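Holldale Door Brace with Alarm
By Davasora. Set of 2. In stock, ships from our own warehouse.

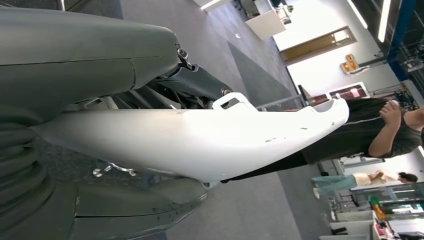

What it does

Most burglars come in through a door. It's a disappointing fact if you grew up on movies with skylights and suction cups, but a door is what doors are for, and a good kick will open many of them. The strike plate on an average front door is held on by screws short enough to lose in a carpet.

The Holldale is a steel bar with a padded yoke at the top and a rubber foot at the bottom. The yoke goes under the knob, the foot goes on the floor, and anyone pushing from outside is now pushing against your floor as well as your lock. There's a pressure switch in the foot. If the door moves while the alarm is armed, a 122-decibel siren goes off, and everyone in the house finds out together.

It goes on inward-opening doors only. If your door opens outward, the Holldale will stand there looking serious while your visitor pulls the door open and steps over it. Please check which way your door swings before ordering. We get more returns for this than for everything else put together.

Setting it up

Stand the bar at an angle with the yoke under the knob. Slide the inner tube until the foot sits flat, then push the pin through the nearest hole. Give the foot a nudge toward the door with your shoe. You want it snug. If you've started using a mallet, that's too snug.

Turn the collar to ARM. A short chirp means it's listening. To take it off, turn the collar to OFF first and then lift. Everyone does this in the wrong order once.

Works on wood, tile, vinyl, concrete and low carpet. Deep shag is a problem, and so is a freshly waxed floor. On sliding doors, lay it flat in the track with the yoke folded back. The alarm won't work in that position, but the bar will.

What's in the box

Two braces, painted dark gray
Two spare rubber feet
One strip of felt for people who care about their door finish
Instruction sheet with large drawings
A window sticker announcing that the home is alarmed (the joke has been made, thank you)

Batteries are not included. Each brace takes 2 AAs. A low battery gives one beep every few minutes, and we've spaced the beeps far enough apart that you'll blame the smoke detector first. Sorry about that. It saves power.

Holldale or Mogensen?

Davasora also sells the Mogensen, which is the same bar without the siren. It costs less and suits a back door next to a baby's room, or a household where somebody goes out for a smoke at 3 a.m. and can't be trusted with a collar. The steel, yoke and foot pad are identical. You can't add the siren later, so think it over now.

If you travel a lot, look at the Estora instead. It's a wedge that fits in a coat pocket and slides under a hotel door. Less strong, much easier to explain to airport security.

Things it won't do

It won't call the police. It has no app, no camera, no subscription and no opinion about your Wi-Fi. It makes a very loud noise and stays where it is.

It won't guard an empty house, at least not at the door you left by. A brace has to be set from inside, so one door always has to make do with its lock. Put your best deadbolt on that one.

It won't fix a rotten frame or hollow hinges. If your door flexes when you lean on it, spend the money on the door.

And it must never be used on a door you can't open quickly from inside. Everyone in the home, kids and overnight guests included, should be able to take the brace off in the dark. Practice it with the alarm off, then once with it on. Warn the neighbors about the second one.

Care

Wipe the foot with a damp cloth when it picks up dust, because dusty rubber slides. Oil the pin if it squeaks. Test the siren every October when you're changing the furnace filter, or whenever you last meant to.

Warranty and returns

Covered for 2 years against bent tubes, dead switches and cracked yokes. If the bar gets bent because someone tried your door, send us a copy of the police report and we'll replace it free, even after the warranty has run out. We also like hearing the story, but that part is optional.

Unused sets can come back for a full refund. Sets returned with the siren still armed are remembered in the mailroom for a long time. Turn the collar to OFF and take the batteries out before you tape up the box.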